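Celebrity Biographies Online: Your Questions, Our Doubts

Readers of the Larnik entertainment pages keep asking where all those "net worth, age, height, girlfriend" articles come from, and whether a word of them can be trusted. We have put the usual questions in one place. Don't expect much comfort.

Where do the net worth figures come from?

Mostly from other net worth figures. One site prints a number, a second site copies it, and a third says it has been "widely reported". Unless an actor has published their accounts, or a court has done it for them, the person writing the article has no idea what is in the bank.

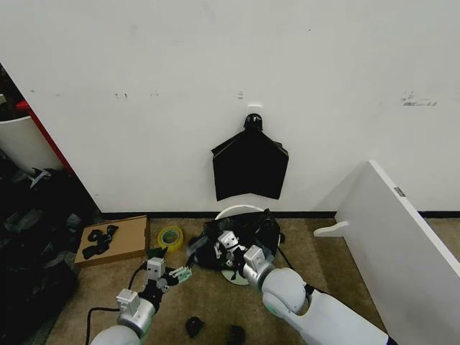
Can I believe the age and height?

Age, usually, if there is an interview or a school record behind it. Height, hardly ever. We looked up one supporting actor from the soap Juvarthorpe and found 13 pages on him, with heights that ran from five foot seven to six foot one. He had not grown. Agents round up, and fans round up again.

What does "reportedly dating" mean?

It means two people stood near each other at a premiere, or one of them liked the other's holiday snaps. If neither has said anything, and no reporter has put a name to the claim, treat it as gossip. We do print gossip now and then, but we try to label it.

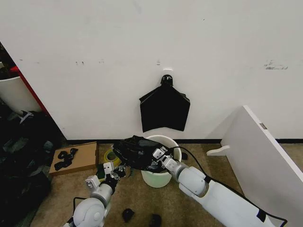

Why do so many articles say a star is "keeping their private life private"?

The writer found nothing and still had a page to fill. You will often see this line stretched over three paragraphs, with a guess at the star's sign of the zodiac to finish.

Are the "facts you didn't know" lists checked?

Some are. A good one tells you where each fact was first said. A bad one gives you 13 facts, of which the first is the star's name. When we went through the pages about the cast of Sostulbridge, only 2 of them named any source for anything, and one of those was a fan forum.

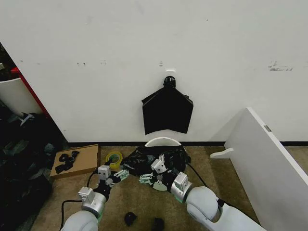 Does a blue tick or a big following prove anything?

Very little. Followers can be bought, and a tick may only show that somebody pays for it. An account called Kan Daily had plenty of both last November while it was passing off old set photos as new ones.

How do I get a wrong fact taken down?

Write to the site, say which line is wrong and send them something that shows it. Keep a copy. Some will fix it in a day and some will never answer. If you are the person being written about and the claim is harmful, speak to a solicitor before you speak to the comments section.

Do you get things wrong yourselves?

Yes. We once gave a singer a brother who belonged to a different singer. The correction drew 715 emails, and a fair few were from people who wanted the brother kept in.
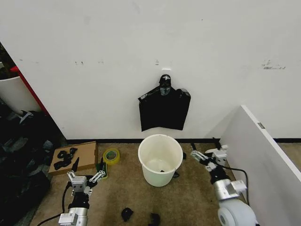

Answers by Pak-hei Huang, Larnik entertainment desk

Will you look into a rumour if I send it in?

We might. Tell us where you saw it and who said it first, if you know. "Everyone is saying it" goes to the bottom of the pile, and so does anything that arrives with a link to a quiz.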